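How to Wash and Rehang Linen Curtains Without Shrinking Them
Posted 6/4/22

I put off washing the linen curtains in our front room for far too long, mostly because I had ruined a pair years ago and was still sore over it (they came out short enough to show the whole windowsill!). This past February I finally worked up the nerve, and they came out lovely, so let me walk you through it.

Start by taking out every hook and giving the panels a good shake outdoors. Then measure the length of each one and write it down - you will be glad of that number later. Mine are from Palma, a plain weave with a deep hem, but any medium-weight linen can be handled the same way.

Wash one panel at a time in cold water on the gentle cycle, with half the soap you would normally use. Let it spin for 3 minutes and no longer, then lift it out while it is still heavy and dripping a little. A long spin is what sets those hard little creases that no iron wants to deal with.
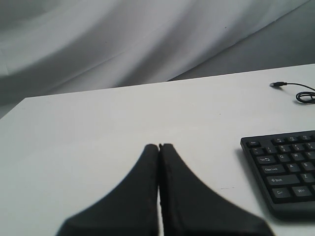

Can I put linen curtains in the dryer?
Air drying is much safer, but if you are in a hurry, give them 13 minutes on the lowest heat and hang them up damp.

Now put the hooks back in and hang the panels on the rod while they are damp. Smooth each one from the top with flat hands, and tug softly at the hem every 20 minutes or so for the first hour. The weight of the water does most of the pulling for you, and I like to leave a window open and go make some tea in between.

Once they are dry, check them against the length you wrote down. If a panel has come up short, mist the lower half with plain water, tug again, and leave it overnight.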